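Equipment > Practice Bays > Retail Shelf Bay, Low Model

Pallstead Shelf Bay and Handling Practice Guide
24 Mar 2022 | by Wilma Rennie
18 shares | 4 comments

If you teach robots to put things on shelves, you already know how much of the job comes down to the habits of the people doing the demonstrating. We've been supplying practice bays to small automation teams for a good while now, and the question we hear most often has very little to do with the steel. It's "what rules should we be working to?" So when we redid this page we decided to put the rules on it, right alongside the shelf, and to be generous with them (perhaps too generous, as Baldur Riis told me when he saw the length of my first draft!).

The bay is a plain store-style unit: slotted uprights, a flat back panel, and shelves that hook in wherever you want them. It comes as item 1303, and the printed practice guide comes in the box with it. The guide was put together by Ronja Hägglund and Tsutomu Miyazaki, who between them have stood in front of more shelves than I'd care to think about, and we revise it every May once everybody's notes have come in.

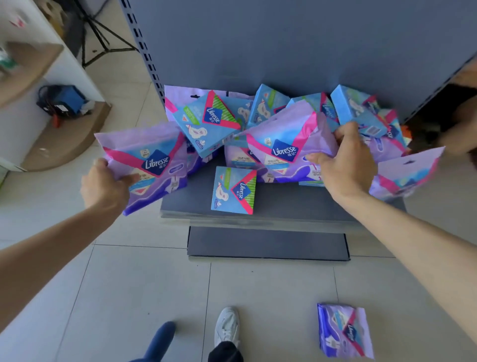
Bottom-shelf restocking with soft packs, two hands at once.

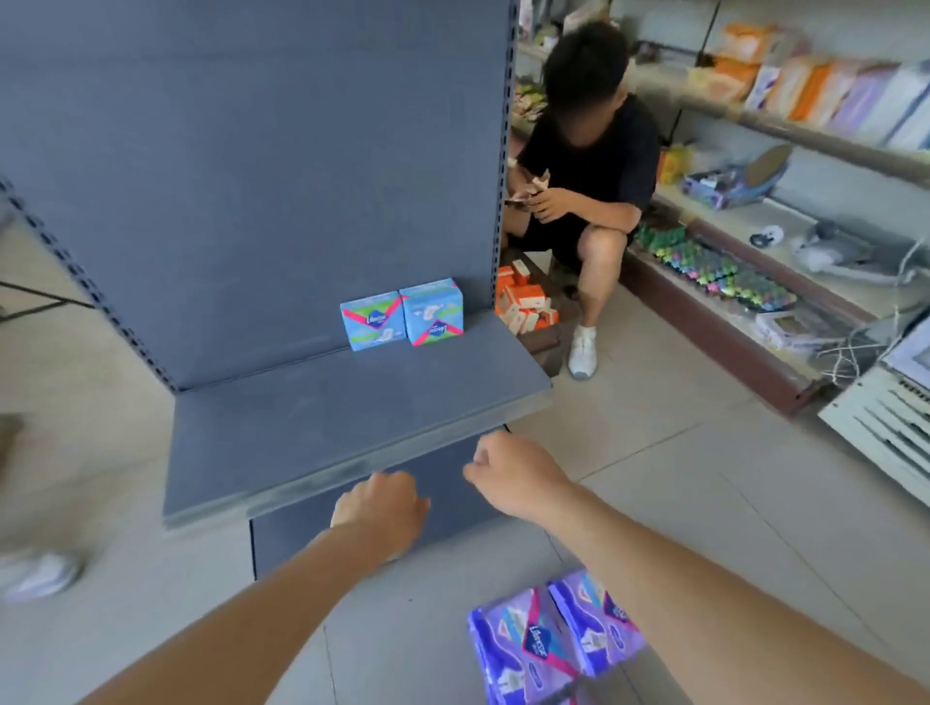
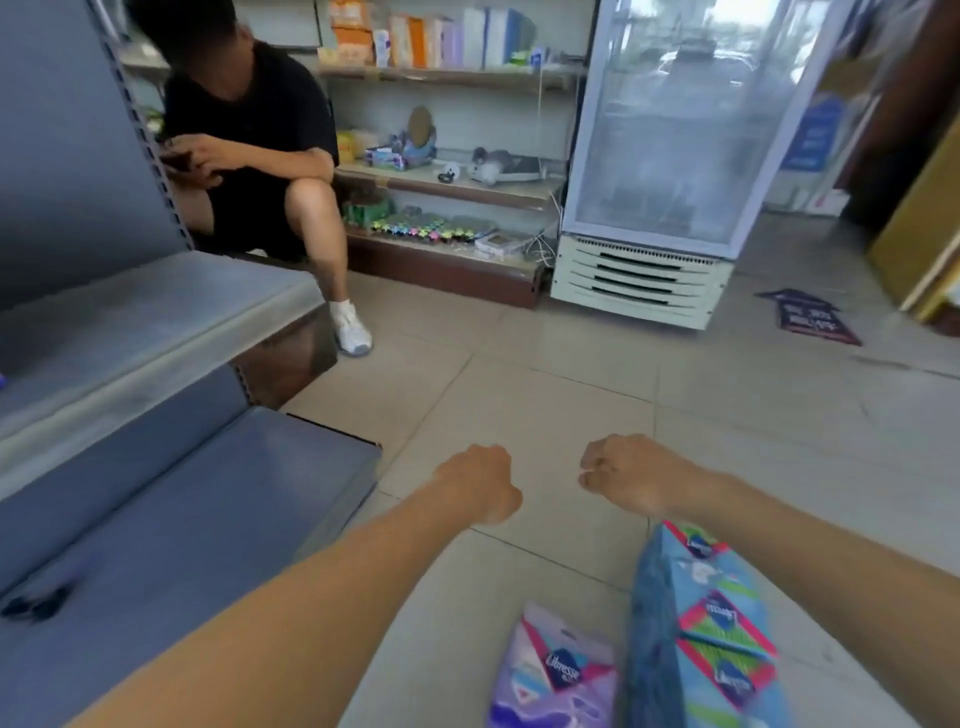 A good session standard begins with the starting state, and we ask every team to write theirs down before anyone picks up a pack. Say what belongs on the shelf, what belongs off it, and which way up the goods should be when the turn is over. That last point gets skipped more than any other, and it matters a great deal with printed packaging. In the second picture two light blue boxes stand side by side at the back of the shelf, and the logo on the right-hand one is upside down. Under the Pallstead guide you may do one of two things with a box like that: turn it before the turn is closed, or log it as "placed, inverted" and carry on. Either is fine, so long as the whole team does the same thing all week long. What you mustn't do is let one person fix it and another leave it, and then file both turns under the same label.

Dropped goods have their own short section, and I'm rather fond of it. A pack on the floor is part of the record. If the task calls for picking it up, pick it up at your ordinary pace and put it where it belongs. If the task doesn't call for it, leave it until the turn is closed, and write it in the log. Please don't nudge anything along with your foot! We know it's tempting, particularly toward the end of a long day, but a robot that learns from you will have no foot to nudge with.

Then there's the matter of hands. The guide asks for a clear resting position at the beginning and end of each turn, with both hands in view and away from the goods. Takeshi Tsuji, who set up the Skemport site for us, likes loosely closed hands held low and a little apart, and most of our customers have gone along with him. An open palm works just as well. Choose one and put it on the wall card.

Low shelves need a word about backs and knees too. Change over whenever the person working asks to, and let anyone who is waiting have a proper seat and a bit of distance. Faces of bystanders should be blurred before a recording leaves the building, and that goes for your own colleagues just as much as for passersby.

What you get with item 1303:
One bay with back panel, two slotted uprights and a base panel
4 shelves with a raised front lip
The printed guide, with wall card and log sheets
A pad of tags for goods that are crushed or torn

The bay is 155 cm tall, and the price is 316 euros before delivery. Spare shelves can be ordered singly. The Pluva end caps and the Matsuda leveling feet both fit this model, but they don't fit the older narrow one, so do check which you have before ordering (there's a stamp on the inside of the left upright, low down).

Additional copies of the guide are free with any order. If your team has a rule of its own that works well, write to Ronja at the Skemport office and she'll gladly read it before the May revision.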